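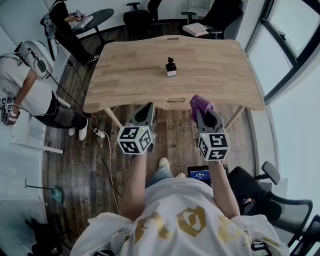 Purix Align matches the head camera track to the two gripper tracks and writes all of them to one session file. Run it after the recordings have been copied off the devices and before anyone starts labeling. Alignment depends on the marker cubes, so pick a start point where the head camera sees both cubes well. A pose with both arms out over the table, a cube showing on each gripper and both green lights lit, makes a good start point. Poses where one cube sits behind a wrist or a fold of cloth will load, but the solver may settle on the wrong face.

4.1 Loading a session

1. Open Purix and choose Session, then New from folder.
2. Select the folder that holds the head track and both gripper tracks. Don't select the tracks one by one.
3. Check the names in the Tracks panel. If left and right are reversed, click Swap hands now. Swapping later clears the alignment.
4. Click Build preview and wait until the progress bar reads 100.

Note: Sessions recorded before the March update have no hand label in the file header. Purix puts them in alphabetical order, and this is often wrong.

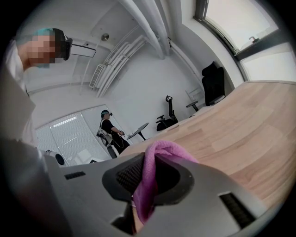

Figure 4-2. Gripper camera view with pink cloth in the opening and the desk beyond.

The gripper view is round with a dark outer ring. Leave the lens mask set to Auto so that the ring is ignored when features are picked. The gripper body is also masked, using the outline stored in the device profile. If you have changed the jaws or the pads, load the new outline first (see 4.4).

4.2 Aligning the tracks

1. Drag the playhead to your start point.
2. Click Find cubes. A colored box is drawn on each cube in the head view.
3. Step forward 3 frames and check that both boxes stay in place.
4. Click Solve.
5. Look at the error line under the timeline. Green is good. Yellow means the solver lost a cube for part of the session.

Caution: Do not press Solve again while the first run is still going. The second run overwrites the cache and the session has to be rebuilt.
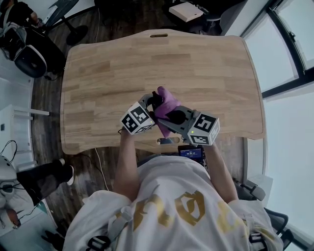 If the line is yellow, open the Gaps list and go through the entries in order. Most gaps are short and can be closed with Bridge, which fills in the motion from the gripper's own track. Gaps longer than 2 seconds should be marked Unusable. Divina Abella keeps the list of accepted limits for the Bellis sessions, and her values replace the ones given in this section.

4.3 Masking people and background 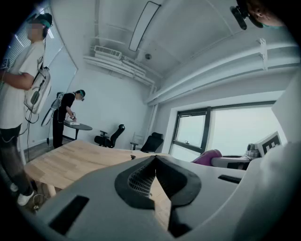

Reading time: 4 minutes

Gripper cameras pick up much of the room, including other people at work and any marker boards left in view. A loose board can be taken for a cube face if its pattern is in the same set.

1. Open Masks and turn on Faces. Check every view, since the head track and the gripper tracks are handled separately.
2. In the Markers tab, list the IDs on your two cubes. All other IDs are ignored.
3. Click Apply to session, then run Solve again.

Note: Face masking is permanent in exported files. The source folder is left as it was.

Send reports of missed faces to Torben Ackermann with the session name and the frame number.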